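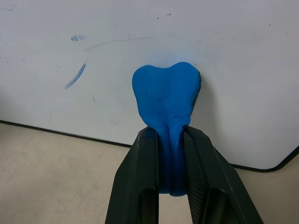

From: list member, Losis workshop
To: teleop-users
Date: Friday, April 20, 2018
Subject: Re: Soft objects and leader arm demos

On Thursday a member at Nallik wrote:

> We are starting on clay next month and have only done
> rigid parts so far (blocks, pegs, the Mancuso lids).
> Two questions. Do you record with the leader arm or by
> pushing the robot about by hand? And how many demos did
> you need before the policy stopped crushing things?
> We have 200 for the pegs and that was plenty.

Leader arm for all of it now. We did the first batch by hand guiding in November and threw most of it away. Your hands get into the wrist camera view, and the policy then has nothing to go on when they are gone. It is also hard to push the arm and work the grip at the same time.

On numbers, 200 was not enough for us. At 300 it would pick up the clay and hold it upright most of the time, but it still squeezed too far on the softer lumps. The trouble is that clay keeps the mark of every grip, so the shape you start demo 40 with is the shape demo 39 left behind. If you roll it back into a ball each time, the policy only ever learns balls. We now reshape it by hand every 3 demos and leave it alone in between.

Other things that may save you a day:

Turn the leader trigger scaling down. With the stock setting a small twitch closes the fingers all the way, and with clay you can't take it back. We halved it and the operators got used to it in a morning.

Log the commanded finger width as well as the measured one. On rigid parts the gap between them tells you that you have contact. On clay it is much smaller and it drifts as the clay gives. We trained without the commanded value at first and the grip was poor.

Clean the finger ribs between sessions. Clay builds up in the grooves and the release gets worse over the day. An old toothbrush does it.

Keep the slow demos. I used to trim the pauses before the grip and the results were worse after trimming.

The Istau people said they have 3,000 dough demos and might share them. Has anyone here had a copy yet? I would like to know if they kept the failed ones.

I can send our recording config if you tell me which version of the driver you are on.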